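The Hagedorn Deposit
A short story

The following account was prepared at the request of the Director of the Arkholm Institute, Botura, and concerns item 71 of the Hagedorn deposit. It was written by Bríd Duggan, Assistant Registrar, and was placed on the general file in May.

1. Background

The Hagedorn deposit came to the Institute under the terms of a will. It consisted of household effects, most of them of modest value, and was accompanied by a schedule typed by the late Miss Hagedorn herself. The schedule was found to be accurate in nearly every respect. Where it said a butter dish was chipped, the butter dish was chipped. Where it said a drawer stuck, the drawer stuck, and Miss Hagedorn had added the side on which one ought to push.

Item 70 was entered as "basket, for the cube." Item 71 was entered as "cube, blue, for the basket." No dimensions were given for either. A note at the foot of the page directed that the two were to be kept in the same room, that the cube was to be taken out during the day, and that it was to be put away at night.

The Institute accepted the deposit on these terms. The undersigned was not employed by the Institute at that time and has relied upon the correspondence.

2. The room

The deposit was assigned to the east workroom, which has a white-topped table and good light until four in the afternoon. The table had been bought for the mending of maps. The map mender had retired and the position had not been filled, and it was felt that the table might as well be put to use.

A daily sheet was drawn up. It provided a column for the hour at which the cube was taken out, a column for the hour at which it was put away, and a wide column headed Remarks. For the first months the Remarks column was left blank. The earliest entry in it reads, in full, "Warm today."

The undersigned assumed responsibility for the sheet upon her appointment, together with the stationery order and the key to the side gate.

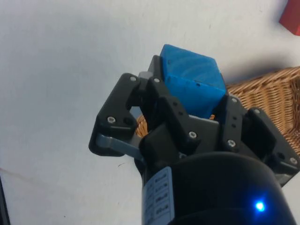
The cube itself required little care. It was to be dusted with a dry cloth, and the instructions were specific that the cloth should follow the fine ridges that run slantwise across the faces. There was a small dark pit close to one edge. Miss Hagedorn had recorded it on her schedule as "the eye," and the term passed into the Institute's own records without discussion. Condition reports from that period state, for example, "Eye unchanged," and the Institute's insurer once telephoned to ask what was meant.

It became the habit of the undersigned to take out the cube before removing her coat. She does not offer this as a recommended procedure. The sheet shows that it was done at 8:40 on most mornings, and that on the mornings when it was done later the reason was the bus.

3. The inquiry from Flornari

In the second year a letter was received from a Mr. Flornari, who described himself as a nephew by marriage. He did not contest the will. He wished to know only whether the cube was still being put away at night. He enclosed a cheque for 400 dollars toward what he called its upkeep, and asked that no receipt be sent to the house.

The Director of the day replied that the terms of the deposit were being observed in full. The cheque was returned, the Institute having no account into which it could properly be paid. A second letter arrived within the week. It contained the same cheque, folded a second time, and one further sentence: "She used to let me do it when I stayed there."

There was some difference of opinion in the office as to how this should be filed. It was filed under Gifts, Declined, and later moved to Visitors, where it remains, although at that point no visit had taken place.

The undersigned wrote to Mr. Flornari on her own initiative. She now accepts that the letter ought to have gone out over the Director's signature. It stated that the east workroom was open to persons with a connection to the deposit by arrangement, that the cube was ordinarily put away at a quarter to five, and that there was a chair.

4. The visit

Mr. Flornari came by the afternoon train. He was older than his handwriting. He had brought a pair of cotton gloves, which he said he had bought for the purpose, and he asked whether they were the right sort. He was advised that gloves were not called for in the case of item 71. He put them back in their packet with evident disappointment, and the undersigned told him that he was welcome to wear them all the same.

He did not go to the cube directly. He asked to see the basket first, and looked into it for some time. He then gave an account of the house in which Miss Hagedorn had lived, and of the summers he had spent there as a boy. There had been very few toys. The other children of the family had found it dull and had asked to go home. At bedtime he was permitted to carry the cube across the kitchen and put it into the basket, and his aunt would then say, "That's the day put away," and turn down the lamp. If he had behaved badly he was permitted to do it regardless. He was particular that this be understood. It had never been withheld.

Tea was provided. The kettle in the east corridor was out of order and the tea was brought up from the front desk, and it had cooled considerably on the stairs. Mr. Flornari drank all of it.

At a quarter to five he stood up, put on the gloves and put away the cube. He waited. The undersigned understood after a moment that something was expected of her, and said the words he had mentioned. She then switched off the lamp on the table, though it was still light outside and the lamp had made very little difference.

The Remarks column for that date reads: "Put away by visitor. Gloves worn."

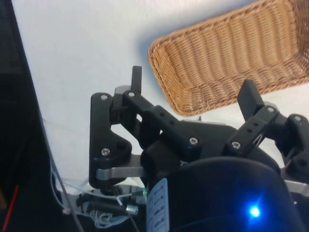 What is the basket for, if the cube would be quite safe left out on the table? The basket is for the evening. The cube comes to no harm on the table, and the condition reports say so, but the terms of the deposit concern when it is put away, and it must be put away into something.

5. The review of holdings

The undersigned is aware that the Institute's holdings have been under review, and that the east workroom has been proposed as storage for the Botura tram records. She has read the proposal with attention. It describes the Hagedorn deposit as "18 linear feet of domestic material of local interest, with one recurring labour cost."

The recurring labour cost is the cube. It has been calculated at five minutes a day. The undersigned was invited to comment on this figure and confirmed that it was fair.

It was suggested to her that the cube might be put away once, in a permanent manner, and the sheet discontinued. The Institute's solicitor was consulted and advised that the wording of the schedule was a wish and could not be enforced against the Institute by any living person. The undersigned has no quarrel with this advice. She notes that Mr. Flornari died in the winter, and that a parcel was afterward received from his landlady. It held the gloves, in their packet, and a luggage label on which he had written the address of the Institute and the words "east workroom, quarter to five."

The gloves have been entered as item 72. There being no instructions with them, they have been placed in the drawer that sticks.

6. Arrangements during the review

Pending a decision, the undersigned carried on as before. She wishes to record one irregularity. On an evening when the building was closed early on account of the boiler, staff were asked to leave by three, and the cube was not put away. She realised this on the bus, at the stop beside the cannery. She got off and walked back, and was let in at the side gate by means of her own key.
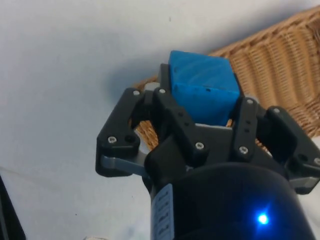
It was nearly six when she reached the workroom. She sat for a short while in the chair before doing anything further. The heating was off. She observed that she had come to know the colour of the cube well enough to have described it on the bus to the woman beside her, had the woman asked, and that she could not have done the same for the walls of her own kitchen, which she had painted herself.

She put away the cube at 5:58 by the wall clock, which is fast. She said the words. They are not in the schedule and form no part of the terms, and the Director may wish to have them struck from this account. They have been said each evening since the visit, and it did not seem right to leave them out on the one occasion when the thing was late.

No claim for overtime was submitted.

7. Recommendation

The undersigned has been asked to recommend one of the three courses set out in the proposal. She has considered them in turn. The tram records are of real importance and are at present kept beside a water pipe. They should be moved, and she has measured the north landing, which would take them if the coat rack were shifted to the other side of the door. A sketch is attached.

As to the Hagedorn deposit, she recommends that it stay where it is. Should the Institute decide otherwise, she asks that items 70 and 71 be kept in one room wherever that room may be, and that she be told by noon on the day of the move, so that the sheet can go with them.

She would also be grateful if someone could look at the kettle.

B. Duggan
Assistant Registrar

Note added in another hand: Seen and agreed. Coat rack to be shifted. Please show me how the evening part is done before you go on leave.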